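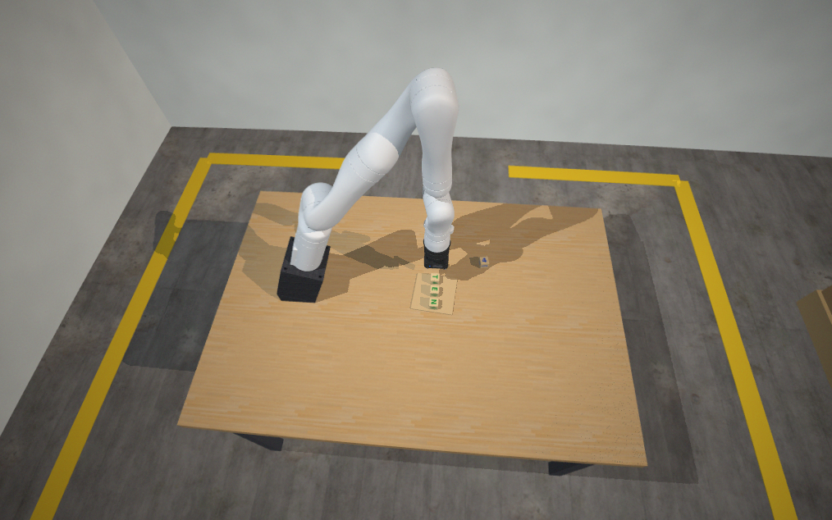 Dronard has released version 5 of Flitby, its subscription library of simulated manipulation tasks for single-arm robots. The update, dated March 4, 2021, adds a tabletop spelling task built on small letter blocks and replaces the contact model used for closely spaced objects. In the task, an arm on a fixed base works over a wooden table and a shallow tray, and a target string such as TEEN is laid out as a column of tiles with thin gaps between them. The room model is kept plain: gray walls, a concrete floor and a yellow boundary line taped out around the table.

According to the release notes, the gaps are the reason for the new contact model. Earlier versions of Flitby treated neighboring objects as separate until their surfaces overlapped, and a gripper finger entering a narrow space could push a whole row out of line in a single time step. Version 5 computes contact between neighbors before overlap occurs. Dronard says the change raises processor load during the approach phase and has little effect once an object has been lifted.

The library now contains 1087 task layouts, of which 100 belong to the spelling set. Each layout is supplied with a fixed overhead view and a view from the wrist of the arm. Users can change block size, surface friction, light direction and the order of the letters. Numbered cubes can be placed on the table alongside the lettered ones.

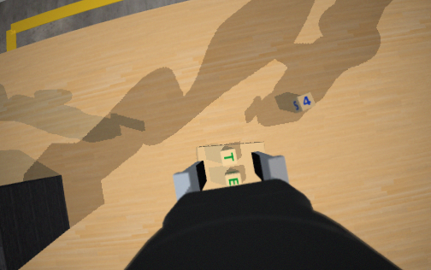

Wrist view in Flitby 5: the open fingers on either side of the T and E, with a numbered cube farther back on the table.

Shadows are computed for both views and can be switched off separately. The notes recommend leaving them on for any work that depends on reading the block faces, as results obtained under flat lighting have not carried over well to rooms with overhead lamps. The shadow of the arm can fall across a label and lower its contrast, and the new version includes a setting that reports the contrast value for each visible face.

Scoring has also been revised. A run is now graded on the final position of each block, its rotation and the order of the string. Rotation was previously ignored for square objects, so a tile turned sideways received full marks. Users who need to compare new results with old ones can select the earlier scoring method in the configuration file.

Flitby 5 runs on the Fuchs physics engine and requires a current Fuchs license, sold separately. Layouts saved in version 4 will open without conversion, but any custom gripper files must be exported again. A bridge to the Dilero controller package is planned for July and will be free to existing subscribers.

A single-seat subscription costs $2614 per year. Site licenses are priced on request. The spelling set is included in all plans and is not sold as a separate item.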